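Our ferry from Ullport left just after 7 in the morning, and by the time I'd finished my coffee the whole of Bruduscombe was sitting there in front of us, green all the way to the top. What a way to arrive! The island has one sealed road, a bakery, a pub and the Santoro salt works, and the salt works was the reason we'd come.

They open the gates twice a year, in March and October, and let you wander wherever you like. We walked out between the ponds (take a hat, there's no shade at all) and followed the old tramway to the boiling house, where a fellow in rubber boots let us rake the pans and laughed at how bad we were at it. Harder than it looks — my shoulders were sore for two days. The smell in there is wonderful, warm and a bit like seaweed.

Lunch was fish rolls on the jetty, then we hired bikes and rode across to Mullville, the only other village. It's around 100 people, one church and a swimming beach with water so clear I could see my toes at neck depth. The colour! I'd go back for that alone.

We caught the late boat home, sunburnt and carrying far too much salt.

Recent posts
Ullport on foot: the harbour walk
Where to eat before the ferry
Three nights camping near Mullville
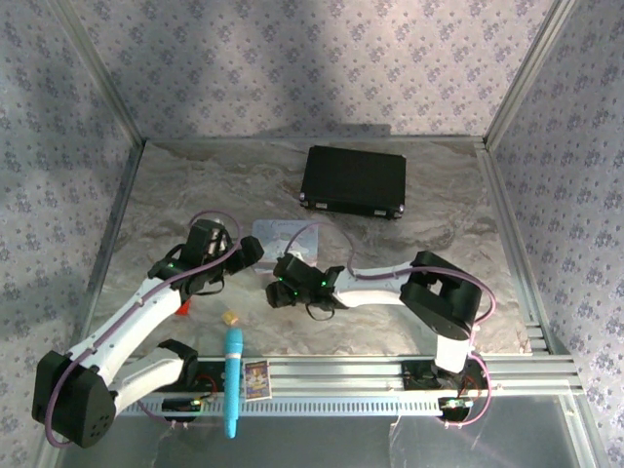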